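**Brelow** is a devised theatre piece for three performers and a live cellist, made by Hildegard Ehlers and Ulises Giraldo. First shown as a work in progress at the Fontana, a former dance hall in Plarnley. Runs without an interval.

## Background

Ehlers had been working on spoken text about river crossings, Giraldo on short movement studies. The two joined up after a winter residency at the Fontana. Early versions had no fixed script; lines were kept on index cards, 374 of them by the end, and the cast drew from the pile each night. The cards were droped before the first full staging. Score by Nelly Villanueva, written for cello and voice.

## Synopsis

Three siblings wait for a ferry. The eldest tells the same story in three versions, each shorter than the last. In the second half the cellist takes over as the ferryman and the text gives way to song. Ending varies between productions; in Mirnell the ferry never comes.

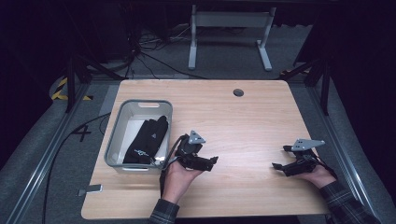

*Tabletop with a light grey storage bin, a black glove inside it.*

## Productions

The Plarnley showing in February played to 100 seats a night. A longer version followed in Mirnell with Beca Rees as the eldest and Yeison Escobar as the youngest, Escobar also covering the middle sibling for two nights. Total audience across both towns was 3,000. A radio cut, mostly the songs, was made later and is the only recording.

## Reception

Mixed at first. Local notices liked the cello and Rees, less so the middle stretch, which one called "a long wait for a boat". The Mirnell version was better recieved. Villanueva's closing song is now sung on its own in concerts.

## See also

- Devised theatre
- Spoken word
- Fontana (Plarnley)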